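Small Arms & Home Automation Board > Learning from demonstrations
Thread: How varied do my pick-and-place examples need to be?

gulletero_fan
Posted September 24, 2018

Hello everyone! I've been reading along for a good while and this is my first real question, so please be patient with me, it's going to run long.

I have a small printed arm on a table in my spare room and I've been teaching it one job, putting a toy brick into a basket. I steer it by hand with the Gulletero controller (the little leader handle, not the gamepad), I record the joint positions and the video, and then I train overnight on my desktop. So far I have 109 recordings that I'm happy with. On the training data everything looks lovely. Then I let the arm try by itself and it goes to more or less the right area, closes its fingers next to the brick, and carries a big handful of air over to the basket with total confidence.

If I put the brick back on my usual spot it does fine about half the time. An inch or two off and it's hopeless.

My question is whether I should keep going the way I'm going and collect a lot more, or throw these out and start over with the brick in more places. It took me most of July to get this far and I'd rather not toss it, but I will if that's the right thing.

pruvby_or_bust
Don't toss anything! I went through the same thing on my Pruvby build last year and I remember that sinking feeling very well. Your recordings are good recordings, they just all say the same thing. The model has learned "go to the usual spot" and hardly needs to look at the brick at all.

What helped me was putting strips of masking tape under the table edge as a ruler, front and side, and rolling dice for the brick position before every take. It sounds fussy, but people are terrible at being random. I was sure I was moving the brick all over the place, and when I plotted the start positions afterward they made a shape like a kidney bean, right where my hand naturally lands.

Rotate the brick too. A brick with its short side to the front and a brick with its long side to the front are two different grasps as far as the fingers are concerned.

slowservo
I'm going to disagree a bit, in a friendly way. Random everything from the start is how I wasted a spring. With so few examples spread over a whole table, there's almost nothing near any particular spot, and what I got was an arm that was mediocre everywhere. Start with a patch the size of a playing card, get that working well, then grow the patch. You can keep all your old takes that way, and you'll find out early if the problem is something else entirely.

Which brings me to my real question. Can you show us your table? Half the trouble in these threads ends up being the setup.

gulletero_fan
Thank you both, and so quickly! The dice idea made me laugh and I'm going to do it. Rotation hadn't crossed my mind at all, I'm a little embarrassed to say. I line the brick up neatly every time, like setting out silverware.

Photo of the table as I use it, from the same side as the main recording camera: 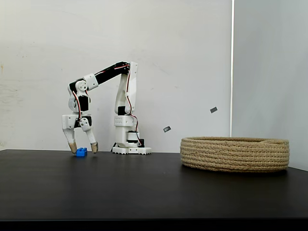

Gripper down by the blue brick, rope basket on the right.

The dark top was already there and I liked that the brick stands out on it. The wall could use a wash, I know. For each take I start with the arm folded, bring it down over the brick, close, lift, swing over to the basket, open, and fold up again. A take comes to 224 frames if I don't dawdle, and I trim the ones where I do.

slowservo
That's a nice clean table, and blue on nearly black is as easy as it gets for a camera. So I doubt it's a problem of seeing the brick. Two thoughts.

One, look at how close the left fingertip is to the tabletop there while the right one is still up off it. If your gripper usually arrives a touch tilted like that, a brick that has moved over a little will get bumped instead of pinched. It may be only that moment, a still picture won't tell you. Watch a few of your takes at quarter speed and see how the fingers come down.

Two, the basket. Does it ever move? If it's always in that same corner, the swing is going to be learned as one fixed motion. That's okay if you never plan on moving it, but I'd decide that on purpose and write it down.

pruvby_or_bust
I'd move the basket from day one, personally. It's the cheapest variety you'll ever get, one push between takes.

slowservo
And I'd leave it alone until the grasp works! Change one thing, retrain, look. If you move the brick, turn the brick and move the basket all in the same week, and things get better or worse, you won't know which one did it.

pruvby_or_bust
You and I are going to have this argument until the servos wear out. In my experience the retraining is what eats the time, so I'd rather change several things at once and train once. My last set was 692 takes and I only retrained on it 2 times. But I grant you I have more patience for recording than for waiting on a progress bar.

tustitz_kitchen_bench
Can I squeeze in with something nobody has brought up yet, the near misses? When I built up my set on the Tustitz arm I only kept the perfect takes, and the arm had no idea what to do once it was a little bit off. It had never seen itself being a little bit off. So now I make some takes where I come down in the wrong place on purpose, pause, lift an inch, shift over and then grab the brick properly. I save those as good takes. They look clumsy, and they did more for me than anything else I tried.

Your handful of air sounds very familiar. Closing on nothing and carrying on is just what mine did, all the way to the bowl.

gulletero_fan
Oh, that is so interesting. I have been deleting exactly those! Anytime I fumbled the approach I hit the discard button, because I thought I'd be teaching it bad habits. I must have thrown away dozens.

Should the wrong part be trimmed off, so that the recording begins when the gripper is already in the wrong place? Or do I leave the whole thing in?

tustitz_kitchen_bench
I trim. Put the arm in the wrong spot first, then start recording, then fix it. That way there's no footage of you going the wrong way, only of you getting out of trouble. It's kinder to your hands as well, the takes are shorter.

slowservo
Agree with trimming. I'd keep the recoveries to a small share of the set, though. I once got carried away with them and ended up with an arm that hesitated over every single object as if it was checking for bones in a fish.

tustitz_kitchen_bench
Ha – I had that too, but only when my recovery takes had long pauses in them. Shorten the pause and it goes away, or it did for me. I wouldn't worry much about the share.

old_tamura_hand
A small practical thing from someone who still records with the Tamura logger. Put the light conditions in your notes for every session. I did all my takes in the evening under one lamp, and then wondered why the arm lost its mind on Saturday mornings with the blinds open. If you're in a spare room with a window, do some sessions at different hours. Your tabletop has a bit of shine to it in the photo, so a bright window might show up there as a pale patch, and I'd want that in the examples before it surprises you.

Also keep a separate handful of brick positions you never record at, and test only on those. I chalk mine on a piece of cardboard cut to the table.

gulletero_fan
You are all so generous, thank you. I watched twenty minutes of my own takes last night at slow speed and slowservo is onto something, I do come in tilted a lot more often than I thought, nearly always leaning the same way. It must be how I hold the handle.

So my plan is to keep the old set, leave the basket where it is for now (sorry, pruvby_or_bust, your turn will come), and work inside a playing-card patch with dice for both the position and the turn of the brick. Then a batch of trimmed recoveries, some of them in the morning. I'll put the cardboard sheet together tonight if I can find the good scissors.

pruvby_or_bust
Sounds like a fine plan, even with the basket glued down. Post your start positions when you've plotted them, I want to see if you have a kidney bean too.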